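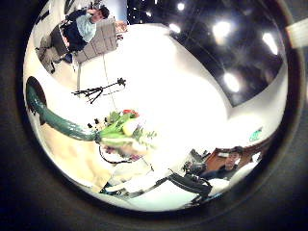 Open Day at Ameo, Biltville: The Arm That Stopped

Home Visits Workshops Notes Contact
Search this site Enter keyword Go

Filed under: Factory and lab visits, Automation

Ameo opened its test rooms to visitors on 19 March 2025. I went mainly for the produce handling work, which the company has been running under the name Kombo. The building is at the far end of the Biltville business park, past the tire warehouse, and the signs from the bus stop are poor. Leave yourself extra time.

The handling room has a dark ceiling with round lights in it and a very bright white floor. Visitors went in by small groups and were told to stay by the wall and keep bags off the floor. The wrist camera has a fisheye lens, so the robot's view comes out as a circle with the people bent around the rim of it. Leafy greens sit close to the middle of that view.

Leaves are a hard thing to pick up. They fold, they slip over each other, and a grip that holds the stalks will crush the tops. The Kombo software sets the grip from the camera picture and from the current drawn by the gripper motor. During the first run I watched, it picked up a bunch and put it down again with no trouble.

The second run stopped partway. The arm held still, a tone sounded, and the operator's screen showed fault 315. Our guide told us to stay where we were. The operator pressed the stop button before going near the arm, even though it had already halted by itself. I was glad to see that. A halted arm can still have power on it.

Fault 315 means the wrist camera has sent no new picture for longer than the limit, which is set at 700 milliseconds. The control program will not move on an old picture. The guide said an earlier version did not have this check. In April of last year the arm kept going on a frozen picture and pushed a crate off the end of the bench. No one was hurt, but the limit went in after that, and so did a rule that people stay out of reach while the arm has power.

The cause on the day was a camera plug that had worked loose at the wrist. The cable bends each time the wrist turns, and the clip meant to hold it had slid back along the arm. The operator moved the clip, pushed the plug home and ran the arm at slow speed with nothing in the gripper. The log was saved as entry 3167. The whole stop used up most of our visit to that room, so we saw only 2 full runs.

I asked if a better clip was planned. They are trying one from Moven that screws down - the present one only grips by friction - but it has not been fitted to this arm yet.

After that we were taken through the packing area, which was not running. There was coffee in the front hall and a table of leaflets. The leaflet on Kombo does not mention fault codes, but the guide gave me a printed list when I asked for one.

The next open day has not been announced. Visitors need closed shoes, and large bags have to be left at the front desk.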